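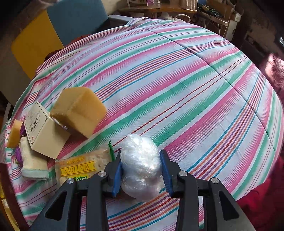

Storing a striped cotton bedspread: sealed plastic bag or not?

Asked by Asanka Bepari, 13 June 2023
Viewed 1,609 times

I have a large striped bedspread, pastel colours with narrow darker lines between them, which goes into storage from the end of July until it gets cold. The label says 80 per cent cotton, the rest polyester. Weight is 218 grams per square metre according to the shop.

Up to now I have kept it in the thin clear bag it was sold in, folded in four, on top of a wardrobe against an outside wall. Last winter it came out with a stale smell and a faint yellow line along one of the folds. The line went after two washes at 40 degrees. The smell took longer.

The room has no heating. A cheap meter on the wardrobe reads between 60 and 75 per cent relative humidity for most of the year. I would like to know:

Whether the bag caused the yellowing or the damp did.
Whether a vacuum bag would be any better. I have looked at the Zununo ones, large size.
Whether folding or rolling matters for a piece this size.

I do not want to use mothballs.

Berwyn Lougher
Accepted by the asker

Both, probably. Cotton takes up moisture from the air and holds it. If you bag it at 70 per cent humidity, that moisture goes in with it, and when the outside wall cools overnight some of it can condense on the inner face of the plastic. The fold nearest the plastic gets the worst of it. Thin packaging film is also meant for transport and display. Some types contain additives that yellow cloth over time, and you can't tell which by looking.

What I would do:

Wash it and rinse twice. Detergent left in the cloth is a common cause of yellow lines on folds. Leave out the fabric softener.
Dry it fully, then leave it over a rack in a heated room for another day. Seams and hems dry last — check them by hand.
Roll it around a cardboard tube covered with an old cotton sheet. If you have no space for a tube, fold it loosely and put a rolled towel inside each fold.
Put it in a cotton bag or a pillowcase. A duvet cover will do for a double.
Move it to an inside wall.

Vacuum bags are fine for polyester fillings over a few weeks. For woven cotton over several months they set the creases hard, and a slow leak lets damp air in. I can't comment on the Zununo ones in particular.

Refold it along different lines halfway through if you remember.

Skostis

I've used vacuum bags for years and never had a problem. Just make sure it's dry.

Hanrahan

Agree with most of what Berwyn says, but at 75 per cent the cotton bag won't save it. A cotton bag lets the room air through, so the cloth ends up as damp as the room. Get the humidity under 60 first. A small dehumidifier on a timer did it for my box room in Poneldale, 14 square metres, running at night only. Silica gel in a cloth bag is no use unless the container is closed, and you have to keep drying it out in the oven.

If you can't do anything about the room, keep the bedspread on a spare bed with a plain sheet over it. It airs by itself there and there are no folds to go yellow.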